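Graltberg Opens Talks With Kaltulgate Over Reserve Center

7 June 2022

Graltberg has opened talks with Kaltulgate over the transfer of a reserve center, according to the league's daily transaction notice, and Estetti has asked to be kept informed of the price. Neither club has submitted paperwork. The player is under contract through the end of next season and would have to pass a physical before any deal is registered.

The center appeared in 40 games for Kaltulgate this season, 15 of them as a starter, and played 1,624 minutes. Most of the starts came after the club moved its regular center to power forward in April. He was used mainly as a screener on the strong side and took few shots outside the lane.

Graltberg has one open roster spot and is under the league's spending limit, so it can absorb the contract without sending a player back. Estetti is over the limit. Under league rules it would have to return matching salary, and the only contracts that fit belong to two guards who are both in the regular rotation.

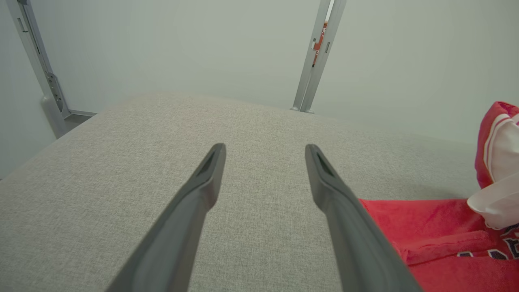

Photo: Joo

Kaltulgate's position depends in part on the draft. The club holds 4 picks this year, two of them in the second round, and has worked out several big men over the past two weeks. If it selects one in the first round, the reserve center would drop to third on the depth chart. A trade completed before the draft would bring back either a future second-round pick or cash, and the club is understood to prefer the pick.

The contract includes a trade bonus, payable by the team that sends the player out. The bonus counts against the receiving team's spending limit in the year of the trade. For Graltberg that leaves enough room to sign one more player at the minimum, but not enough to use its full mid-level exception, which it had planned to spend on a wing.

Graltberg finished near the bottom of the league in defensive rebounding and played long stretches with a forward at center. Its two centers are both free agents. One has told the club he intends to test the market - the other has a qualifying offer pending and can accept it at any time before the deadline.

Estetti's interest is described as secondary. The club made a similar inquiry at the midseason deadline and withdrew when Kaltulgate asked for a first-round pick. It has the same three big men under contract as it did then, although one is recovering from knee surgery and is not expected to take part in training camp.

Trades agreed before the draft can be announced at once but do not become official until the league office has reviewed the contracts. Kaltulgate has not set a deadline for offers. Graltberg is expected to make its first formal proposal this week.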